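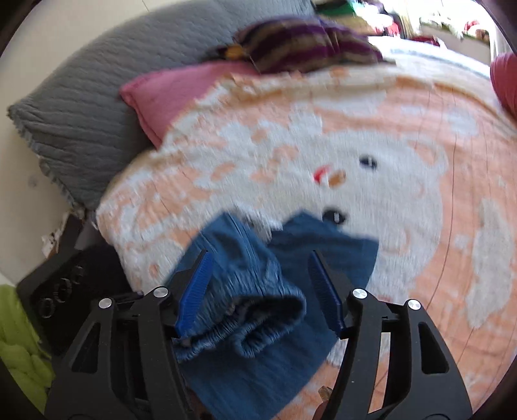

Re: [knit-and-mend] Washing and folding the blue knits, and a blanket question

From: Jolán Tóth
To: knit-and-mend list
Date: September 2, 2024

Hello all,

Sorry to be so slow getting back to everyone. I've had the whole household's winter things out on the bed, which sounds mad with the windows open, but I like to get it all sorted before I need any of it. The blue knit is on top of the snowman blanket as we speak - yes, the snowman stays on the bed all year, he's far too cheerful to go in a cupboard, and I love that orange carrot nose on the big white face.

Anyway, the question I meant to answer was this one, from the person signing as Coppens:

> I've got a soft knitted pair of joggers with a thick ribbed
> waistband, and every time they come out of the wash the band
> has rolled over on itself and stays like that. I fold them in half
> and the roll just gets pressed in. Do you iron it? Do you hang
> them? My mother says to put a stitch through the elastic at each
> side but I'm scared of snapping it. Also does anybody wash the
> big woven picture blankets at home or do they all go to the
> launderette? Mine is enormous and I don't want the pattern to
> go fuzzy.

Right, waistbands first. Your mother has a point! What makes the band roll is usually the elastic turning inside its channel, and a stitch at each side seam does hold it. You want to go through the elastic itself with a ballpoint needle, the sort meant for jersey, and it won't snap. I did an old pair of mine that way in March and they've behaved ever since. Pull the band out to its full stretch first, let it go, do that a couple of times until the elastic lies flat, and then pin before you sew. If you sew it while it's twisted you have fixed the twist in for good (ask me how I know).

No iron, please, not on anything ribbed. It flattens the ribs and they never quite come back. I pull the rolled bit open with both hands while the thing is still damp, pat it down and leave it on the airer with the band over the edge.

For folding I don't go in half down the middle any more. Lay them out, smooth the band flat with your palm, one leg over the other, tuck the crotch point in so you've got a long rectangle, then fold up from the ankles. The band ends up on the outside where it has nothing pressing on it. Jumpers with a deep ribbed hem I do much the same, sleeves in first and then up from the shoulders, so the hem goes last. It takes me no longer than it used to, although I grant you I'm talking to the telly the whole time.

Blankets next. I do mine at home, but only because we have the bigger drum now. In the old machine it went in dry and came out with a dry patch in the middle, so if yours has to be shoved in with your knee, go to the launderette. The one in Sikthorpe by the bus shelter has two large machines at the back and it's 12 pounds for the big wash, or was when I last looked. Cool wash, inside out or folded picture side in, half the liquid you think you need, and no softener. Softener is what makes the fuzz, in my opinion, though I know Alletti disagrees and we have had that argument on this list before, so let's not. Spin at 600 and no higher.

Dry it flat if you can. I put mine over two airers pushed together and turn it at bedtime. Hung on a line by the corners, mine went long and thin and the poor snowman had a face like a parsnip for a week.

Does anyone still have the Pradenari wool comb, the small one? Mine has lost more than 50 teeth or near enough that it's no good to me, and the shop in town only has the big version, which is far too fierce for soft knits. I'd happily swap it for elastic. I've got a whole drawer of elastic, all widths, mostly white.

Oh, and whoever asked about moth bags, I haven't forgotten, I'm hunting for the pattern. It's in one of the boxes under the bed and I can't get at them until all this is folded.

Love to all,
Jolán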